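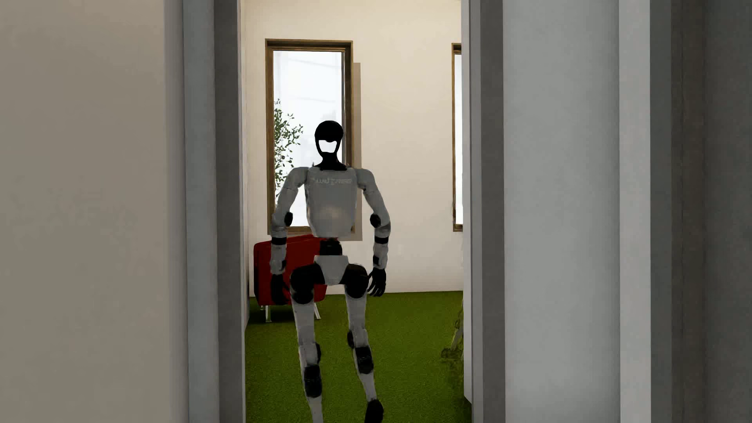 Encarnación Garrido asked whether the Grina starter was fed on rye or white before the last bake, as the crumb she got on Friday was tighter than the notes suggest it should be.

December 2019, bench 2

Answer to the above: white flour only, all the way back to April. I had written "R" on the tub lid, meaning refrigerated. Relabeled.

Repeat of the Pastor loaf, single batch.
Flour 1,000 g, water 630 g (63%), salt 20 g, starter 150 g. Total should be 1,800 g. Lost a little to the bowl.

Mixed by hand, rest 40 min, salt in after. Dough stiff at first, fine by the second fold. Bulk went 9 hours at room temperature – two more than planned, the radiator was off until noon.

Divided in two. Larger piece scaled at 1,205 g for the long tin, the rest shaped round.

Tin loaf: good rise, pale on the left side again. Oven is still uneven on that shelf. Turn at 20 min next time.
Round: spread more than I wanted. Left too long after shaping.

Brirnero flour is nearly finished. One bag left, top shelf, opened. Try the same dough at 66% water before changing anything else.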